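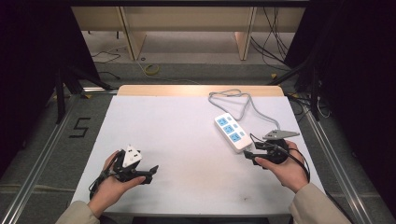
# Chapter 2: Power at the Work Surface

A table that is used for more than writing will sooner or later need electricity. This chapter deals with the last stretch of the supply, from the wall outlet to the devices on the tabletop, and with the loose power strip in particular. Fixed wiring is covered in the chapter that follows.

## 2.1 Terms

A **power strip** is a row of outlets in one housing, fed by a single flexible cord. The **face** is the side that carries the sockets. The **lead** is the supply cord between the strip and the wall. **Slack** is the part of the lead that is longer than the route it has to cover.

Slack is necessary in small amounts. A lead with none pulls on the plug whenever the strip is moved. A lead with too much forms loops on the work surface, where it catches on sleeves, tools and the cords of other equipment.

## 2.2 Placement

A strip may lie on the surface, hang below it, or be fixed to the rear edge. Each position has a cost:

- **On the surface.** Sockets are easy to reach. The housing takes up working area and shifts when a plug is pulled.
- **Below the surface.** The area stays free, but the switch and sockets are out of sight.
- **At the rear edge.** The lead drops straight to the floor. Reach becomes the limit – 760 mm is the greatest table depth considered in this book.

A strip on the surface should be set parallel to an edge, with the lead leaving toward the wall. Placed at an angle, it divides the free area into parts that are hard to use.

## 2.3 Routing the lead

Unplug the strip before changing its route. Lay the lead out flat and remove any twists. Gather the slack in one wide bend at the rear of the table and secure it loosely. Do not wind it into a tight coil, which holds heat under load.

Ranjbar's layout method, used in the exercises, begins with a sketch of the bare table. Devices are drawn first, the strip second and the cords last. Negin Ranjbar developed it for the Collet workshop benches, and Section 2.4 applies it to a table with 20 mm rounded corners.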